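Please show us the failed episodes

16 December 2023

In October I spent two weeks reading papers on robot manipulation trained in simulation. I read them slowly, with a dictionary for some words, and I believe this slowness helped me to notice something. Almost every paper gives a success rate. Very few papers let the reader see what the robot saw when it failed.

My opinion is simple. A success rate from a simulator should not be accepted alone. It should come together with recordings from the robot's own cameras, chosen at random, and with the failed episodes included. I write this as a person who trains such policies for work, and who has published a bare number more than once.

Let me take our own case. We work with a two-armed robot model in Nalow, a simulator of household rooms. The policy was trained with a method we call Prelari, where the demonstrations are cut into short pieces and the policy learns to order these pieces again by itself. On 300 test episodes it succeeded in 80 percent. In our group meeting everybody was pleased, and I was pleased too. Then we changed one thing. We moved the starting position of the robot, so that it would work near corners and close to walls, and the result fell to 30 percent.
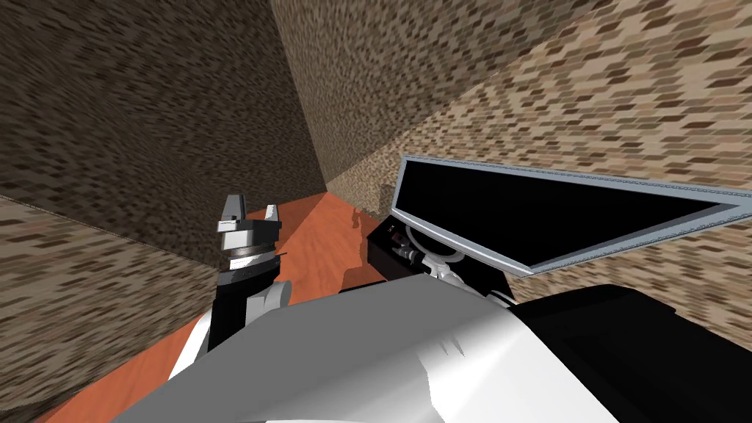
What does the second number tell us? By itself, almost nothing. It can mean that the arms have no space to move. It can mean that the robot's own body covers too much of the floor in the head view. It can also mean that the wall texture, which in our rooms is coarse and repeats itself, confuses the vision part of the network. These are three different problems and each of them asks for different work. The first one belongs to motion planning, the second one to camera placement, and the third one to the people who make the rooms. A table with one column cannot separate them.

I watched all the failed corner episodes. This took me 6 days, and I admit that it was boring work. But after it I could say which failures were which. The largest group had no connection with space. In these episodes one arm had already picked up something wide and flat, and the policy did not understand how much of the view this object was now hiding. The other arm stayed open and waited for a target which it could not see any more. If I had followed my first idea, I would have spent the winter on the motion planner.

Some colleagues answer that head camera recordings are not a scientific result. They say a reader can be fooled by a few nice pictures, and this is true. I have seen project pages where every clip is a beautiful success. For this reason I ask for random selection, with the seed of the random generator printed in the paper. A picture which the author has selected is advertising. A picture which was selected by a generator is closer to a measurement.

Other colleagues say that simulation is so artificial that it is useless to look closely at it. Here I disagree strongly. Because it is artificial, we must look more. In a real kitchen I already know how a cup or a box looks, and I know what light does. In a simulator the light can be absent from half of the room and the program will not complain. The policy must act on whatever it receives.

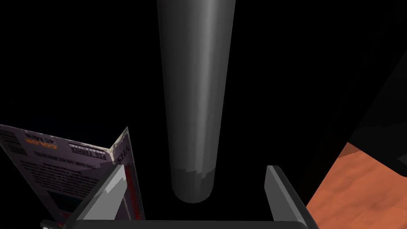

A view from our simulated runs: the gripper fingers, a long grey cylinder between them, and a VHS box at the left.

Consider how little such a view gives to the network. Most of the background is nearly black. The cylinder may be a rod, or a handle, or a post, and I would not like to decide this from one view alone. Still we ask the policy to decide where to close the fingers, and afterwards we write down one or zero. I think that a reader who has seen a view like this will understand our percentage differently from a reader who has seen only the table.

There is also the question of cost. The Thibodeaux benchmark, which many groups in our area use, stores joint positions and the final score but no camera streams, and the usual explanation is disk space. For the full streams I accept this explanation. For a small random sample I do not. We put ours on the shared server at Cosden and it was smaller than the model weights, which we upload without any discussion.

I do not propose a new rule for every conference. I would be satisfied if reviewers began to ask one question: where are the failures, and can I look at them? If the authors cannot answer, the number can stay in the paper, but it should not stay in the title.

Our own sample will be released with the next version of Prelari, including the corner episodes. Some of them are embarrassing.

Comments (4)

gripforce
Agree about the seed. But people will just try seeds until they get a sample they like. You need somebody else to pick it.

author
Yes, this is a weak point. The reviewer could give the seed after submission. I did not think about it when I wrote the text.

mlt_sim
Did you try adding a wrist camera to the corner test? We had the same issue with large flat objects and it helped some, though the dark areas got worse.

oldplanner
I would still check the motion planner.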